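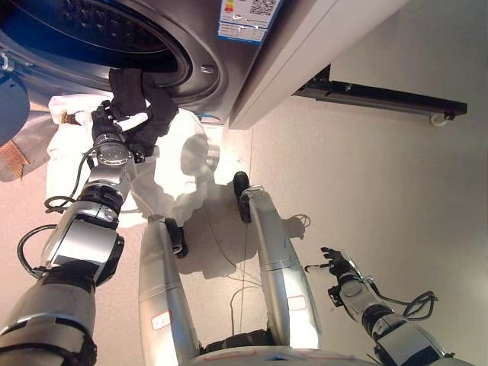 A reader wrote in to ask why black cotton comes out of a front loader covered in pale fuzz even when the drum looks clean. Usually the load was mixed. White and light cotton sheds short fibers during the spin, and dark fabric shows every one of them. The same fibers are on the white items, where they can't be seen.

## Sorting before the load

- Separate by color first, then by how much the fabric sheds. Towels and fleece shed the most.
- Black and navy go inside out, zippers closed.
- Small items go in a mesh bag. Fill it halfway; a packed bag does not rinse properly.
- Check pockets. One paper tissue will ruin a load of darks.

If a black item has already gone through with whites, let it dry completely before brushing. Damp lint smears and packs into the weave.

## Load size

Dry laundry should fill the drum loosely, with a hand's width left at the top. Overfilled drums leave detergent in the folds, most often in large white garments that ball up around smaller things. Shake big pieces open before they go in. A single heavy item spins badly alone, so add two or three medium ones to balance it.

## Unloading

1. Wait for the lock to release. Don't pull on the door.
2. Take out small and dark pieces first. They wrap around sleeves and get caught in the fold of the door seal.
3. Untwist long items while part of the weight still rests in the drum. Pulling a twisted sleeve stretches the shoulder seam.
4. Turn the drum once by hand and look at the top of it. Socks stick there after a fast spin.
5. Run a finger around the inside of the seal.

Keep the basket directly below the door. If the floor there is swept, a dropped shirt can go straight to the line - otherwise it goes back in the next load.

## Seal and filter

Wipe the seal with a dry cloth after the last load of the day and leave the door ajar. For gray film, use warm water with a little dish soap and rinse with a second cloth. Do not use bleach and vinegar together, or one right after the other.

The drain filter is normally behind a flap low on the front. Clean it every 40 loads, or sooner in a house with pets. Put down a shallow tray and an old towel first; nearly a quart of water can come out.

Once a month, run an empty hot cycle. In August, or in any humid room, do it twice.

## Spin speed

Shirts and thin knits do better at a medium spin and hang straighter. Towels and sheets can take the fastest setting. A load left sitting for 12 hours should be washed again - a rinse alone rarely removes the smell.

Plornbridge household notes, revised January 31, 2018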